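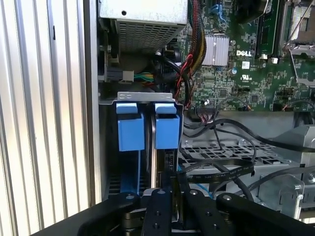

Braseo, 19 de julho de 2024

4.2 Aproximação às travas no interior do gabinete

A Figura 3 mostra a garra logo abaixo das travas azuis do compartimento de unidades, num gabinete Dell aberto. Escolhemos esta vista para abrir a seção por reunir, em poucos centímetros, quase tudo o que torna a desmontagem de computadores um problema tão interessante para a manipulação robótica: peças rígidas de encaixe, chapas perfuradas que confundem a estimativa de profundidade e cabos pretos estendidos sobre a região em que o braço precisa trabalhar.

Figura 3. Vista da câmera de punho durante a fase de aproximação. As duas travas azuis estão lado a lado no suporte metálico; a garra ocupa a parte inferior da imagem.

O método proposto, que chamamos de Stetura, divide cada extração em 2 fases. Na primeira, a política recebe apenas a imagem do punho e a posição das juntas, e produz deslocamentos curtos até que os dedos fiquem alinhados com a peça-alvo. Na segunda, o controle passa a considerar também a corrente dos motores da garra, e o movimento se torna mais lento. A passagem de uma fase à outra é decidida por um classificador pequeno, treinado junto com a política e sobre as mesmas características visuais. Chegamos a testar uma transição por limiar de distância, mas o limiar precisava ser reajustado a cada modelo de gabinete e acabou abandonado.

O treinamento usou 116 demonstrações teleoperadas, todas gravadas na bancada do laboratório Vandholm. Não houve marcadores visuais nem modelos CAD em nenhuma etapa. Os operadores foram instruídos a variar a altura de entrada do punho e a não arrumar os cabos antes de começar, instrução que parece banal e que mudou bastante os resultados. Em uma coleta preliminar, feita com os cabos presos à lateral, a política aprendia a descer em linha reta e insistia nessa trajetória mesmo diante de um obstáculo evidente. Com os cabos deixados onde estavam, surgiram nas demonstrações desvios laterais pequenos, e foi muito gratificante ver esses desvios reaparecerem na execução autônoma – inclusive em arranjos de cabos que não constavam dos dados!

A cor tem um papel ambíguo nesta tarefa. O azul das travas se destaca do metal cinza e da placa-mãe verde, e os mapas de atenção confirmam que a rede se apoia nesse contraste logo nos primeiros passos. O azul, porém, aparece também em outros pontos do gabinete: na Figura 3 há um conector SATA azul no alto da placa-mãe e um cabo fino da mesma cor que surge por baixo do cabo plano. Para reduzir a dependência da cor, aplicamos durante o treinamento uma perturbação aleatória de matiz em parte dos quadros. A atenção passou então a se distribuir pelas bordas do suporte metálico, cuja geometria é bem mais informativa para o alinhamento final.

Como linha de base, adotamos o Moroz, um planejador clássico com detecção de peças por segmentação e trajetória calculada antes do movimento. Ele funciona bem quando a máscara da trava sai inteira. O problema é a oclusão pela própria garra: à medida que os dedos se aproximam, cobrem parte do que a câmera precisa enxergar, e a máscara se fragmenta. O Stetura não resolve a oclusão, mas convive melhor com ela, em parte por ter visto centenas de quadros assim nas demonstrações.

Avaliamos os dois métodos em 20 tentativas cada, com a posição inicial do punho sorteada dentro do mesmo volume. As falhas do Moroz se concentraram no último trecho da descida, quando a máscara já estava incompleta. As do Stetura foram mais variadas, e a mais frequente consistiu em uma transição prematura para a segunda fase, com os dedos ainda deslocados em relação à trava. Nesses casos o robô quase sempre recuou e tentou de novo sem intervenção, comportamento que não programamos de forma explícita e que atribuímos às correções feitas pelos operadores durante a coleta.

Os efeitos de iluminação foram menores do que temíamos. Reflexos na chapa perfurada alteraram a atenção por alguns quadros, sem consequência para a trajetória. Já a posição dos cabos continua sendo o fator dominante, e a Seção 4.3 a examina separadamente, com os cabos planos e os chicotes de alimentação tratados como condições distintas.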